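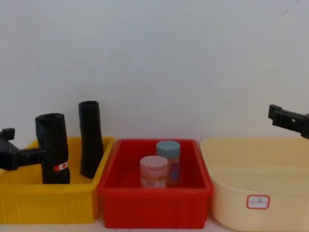
Why can't somebody just tell the robot what to do, with words, as my teacher tells me? This question came to us by letter from a reader aged nine in Dundlow, and it is a very good one.

How do you teach a robot to tidy up?
Reading time: 5 minutes
Print this page | E-mail this page

Let us try it with words first. Imagine that you say to a robot: "Take the thing out of the yellow tray and put it in the basin." You would understand this at once. But the robot has many questions. How far must the arm go? How wide must the fingers open? How hard must they squeeze? If they squeeze too little, the thing falls. If they squeeze too much, a soft thing becomes flat.

You do not think of these questions when you pick up a sock, for your hands learned the answers when you were very small. You could not even explain them well. Try to describe in words how you tie your shoe, and ask a friend to follow only your words. It goes wrong very quickly.

For this reason people often show the robot the task. It is called "teaching by demonstration". A demonstration means that you do something so that another can see how it is done.

Two ways of showing

The first way is by hand. The person holds the arm of the robot and moves it gently, as when a grown-up holds your hand around a pencil to help you to write a letter. The motors in the arm are set to be light, so the arm lets itself be pushed. In every joint there is a sensor, a small part that measures how much the joint is bent. The computer writes down these measurements many times in each second.

The second way is by remote control. The person does not touch the robot at all. He or she holds two handles, or sometimes two smaller arms with the same joints, and the robot copies each movement. If the person closes the fingers of the left handle, the left gripper closes too. (A gripper is the hand of a robot. Many grippers have only two fingers, and with two fingers you can do more than you would think!)

At the Jakab workshop in Lirkville there is a teaching programme with the name Vomix, and there they use mostly the second way. The robot has two arms, and the trays have strong colours, such as yellow and red. The tasks are simple to say: take this out, put it there, pass it from one hand to the other.
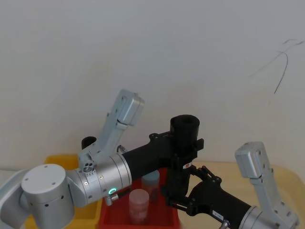 Passing from hand to hand is harder than it sounds. One gripper must wait until the other has a good hold, and only then let go. If both pull, the thing may be squashed or fly away. If both let go too early, it drops. New teachers at Lirkville practise this part until their thumbs are tired, and they are told to go slowly, because the robot will copy a hurry as well.

Is one time enough?

For you, perhaps. For a robot, no. If you show it one time only, it can repeat this one movement. But then move the tray by the width of your hand, and the robot will reach for the old place and close its fingers on air.

So the teachers show the task again, and each time they change something small. The tray stands a little more to the left. The things inside stand closer together, or one lies on its side. For an easy task they make 100 demonstrations. For the passing task they made 444, and for the whole tidying programme roughly 2,000. The computer looks for what is the same in all of them, and it learns to use the pictures from its cameras to decide where the arms should go next.

Not every demonstration is kept. When the teacher bumps a tray or drops something, the try gets a mark. Some of those tries are thrown away. Others are useful, above all if the teacher picks the thing up again, for then the robot can learn how a mistake is repaired. Last November, 201 of such repairs were saved in their own folder.

After this comes the test. The teacher puts down the handles and the robot works alone, while a person stays near the red stop button. Often the first tests are rather poor. Then the teachers look at where it went wrong and they show exactly that part some more times.

Try it at home

You need two players, a scarf, two bowls and some things that cannot break, for example wooden blocks, an orange and a rolled-up sock.

1. One player is the robot. Tie the scarf over the robot's eyes.
2. The robot may use only the thumb and one finger of each hand.
3. First, the other player gives directions with words only. Move three things from one bowl to the other.
4. Now the other player guides the robot's wrists, without speaking. Move the same three things back.
5. Change places.

Which way was quicker? And what happens if you secretly move the second bowl a little before the robot begins again?

Words to remember

Demonstration: showing how something is done.
Gripper: the hand of a robot.
Joint: a place where an arm can bend or turn.
Sensor: a part that measures something.

Print this page | E-mail this page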